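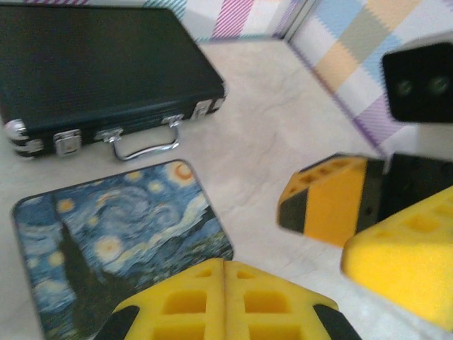

A black hard-shell briefcase with silver latches and a carrying handle.

Briefcase

A briefcase is a narrow, box-shaped bag with a handle, made for carrying papers and widely used for carrying lunch. It comes in soft and hard forms. The hard form, often called an attaché case, opens flat like a book and has a frame stiff enough to sit on at a train station, though makers advise against it.

Name

The word joins "brief," a lawyer's summary of a case, to "case," the thing it was put in. Most owners have never held a brief. "Attaché case" comes from the junior embassy staff who carried such cases, and it let shops charge more for the same box.

Construction

A typical hard case has two shallow shells joined by a long hinge. The shells may be wood, metal, or molded plastic, and are sometimes covered in leather or in something that hopes to be taken for it. Metal caps are often fitted at the corners, where a dropped case tends to land. Inside, the lid usually holds a fan of folders, a row of pen loops, and a pocket for business cards, in which old business cards are kept forever.

Many cases close with two latches, with either key or combination locks. A three-wheel combination lock offers 1,000 settings, of which the public has shown a strong liking for 000.
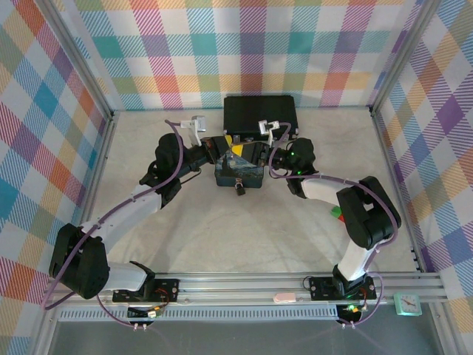 Keys are small, flat, and much alike from one maker to the next, so a lost key has rarely kept an owner out for long. The same is true of people who are not the owner.

Use and decline

In the middle of the twentieth century the briefcase was standard gear for office workers, and a full one was taken as a sign of importance. An empty one looked the same from outside, a fact well understood at the time. The laptop bag and then the backpack took over most of its work. Lawyers, salesmen, and movie criminals have stayed loyal.

Collecting

Collectors look for working latches, clean linings, and handles with no play in them. In her guide The Closed Case, Aba Gyamfi lists 68 models by the defunct maker Cluvden and gives 200 pages to their hinges. A companion volume on the rival firm Sostard has been promised for several years.

See also: Attaché case; Luggage; Portfolio; Satchel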